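Forum index > Video and audio software > Editing on Linux

Topic: Jevis 5 – proxies, timeline lag and the new audio mixer

marrowfat
Moved from Jevis 4 to 5 last week on my edit machine and I'm in two minds about it. The project I'm on has 283 clips, nearly all 4K from the same model of camera, and in version 4 I could scrub the timeline without trouble as long as proxies were on. In version 5 there is a pause each time the playhead crosses a cut. It isn't long, but it's enough to put me off trimming by eye.

Proxies are on, the cache is on an internal SSD and I've deleted the old cache folder. Same result. The audio side is much better, so I'd like to stay on it if I can. Anyone else seeing this?

tindrum_ed
Yes, seeing it here. Check which proxy format it has picked. When you open a version 4 project in 5 it keeps the old proxies but marks them as "legacy", and as far as I can tell it then reads the header of the full-size file at every cut as well. Rebuilding the proxies from scratch got rid of most of it for me.

You need to delete them from inside the media bin. Removing the folder by hand leaves the entries in the project file.

marrowfat
I did remove the folder by hand, so that may be it. Will rebuild tonight.

Eluned Gape
I look after the packages for one of the smaller distros, so I've had a few reports of this. Rebuilding helps. The other thing is the thread setting under Preferences > Playback. Version 5 sets it to automatic, and on machines with a mix of fast and slow cores automatic is a poor choice. Set it to a fixed number. Half your cores is a fair place to start.

Please don't run it from the old settings folder either. Move that out of the way and let 5 make a new one. You lose your shortcuts, but they can be exported first from 4.

quillback
I'm going to disagree with the general mood here. I don't think version 5 was ready. They rewrote the mixer, changed the project format and dropped the old titler all in one release, and people with paid work open are the ones finding the faults. I went back to 4 after two days and I'm looking at Golach, which does less but has never lost me an afternoon.

tindrum_ed
Golach has no proper multicam though, and its colour tools are thin. Fine if you're cutting talking heads.

quillback
I am cutting talking heads, mostly. So are plenty of people. Multicam gets mentioned every time, and I'd guess few of those who ask for it use it more than twice a year.

marrowfat
I use it on nearly every job, for what it's worth.

Rebuilt the proxies last night from inside the bin. It took until roughly 3 in the morning, but the pause at cuts has gone on all but the longest clips. Threads are now fixed at 8.

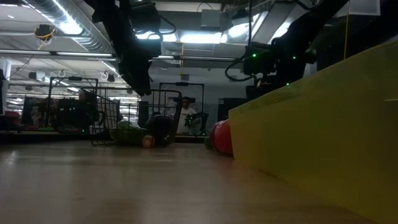 The new scopes are worth a look if you've skipped them. The waveform now draws at full resolution while playback is stopped, and you can drag a box in the viewer so that it measures only that part of the picture. I used it on the yellow panel on the right, which is flat enough in colour to show up any shift between the proxy and the original. In version 4 the proxies always came out slightly greener. In 5 the two traces sit on top of each other. So whatever else they broke, the proxy colour is right at last.

Eluned Gape
Good to have that confirmed. The green shift was a range flag being dropped when the proxy was written. It was reported years ago and closed twice.

I'd still compare against a final render. The viewer and the renderer go through different code, and I have seen them disagree with 10-bit sources.

pelham_b
How's the black end of the waveform on that? I ask because the arms are very dark against the rest and on my machine version 5 lifts the blacks a little with the new default display profile. Not a lot, but it makes dark kit look grey and I start correcting for something that isn't in the file.

marrowfat
Yes, I had that in the viewer. The trace itself was fine, so it's only the display. I switched the profile back to "none" in Preferences > Monitor and it matched the export.

pelham_b
Thanks, that's done it.

Can I ask about the mixer while this is open? I use the Tekleab compressor on voice and it loads in 5, but the gain reduction meter never moves. I can hear it working.

tindrum_ed
Known bug. The meter works if you put the plugin on a bus and leave the track clear. It's a nuisance, but it does save you opening the same plugin on every voice track. Prosis plugins seem fine either way, at least the EQ and the limiter.

quillback
Another one for my list.

tindrum_ed
It's a meter, quillback.

quillback
It's a meter I look at all day.

Eluned Gape
There's a point release due in July with the meter fix in it, and the automatic thread setting should be better as well. I'll put the package in testing first, so if anyone wants to try it on a copy of a project, please do, and post your log here if it falls over. Always a copy. Version 4 can't open anything saved in 5.

marrowfat
I'll try it on this one once the job has gone out. Does the shortcut export include the ones set in the trim window? Mine didn't come across.

Eluned Gape
No, those are kept in a separate file. Look for trimkeys.conf in the old settings folder and copy it over with the program closed.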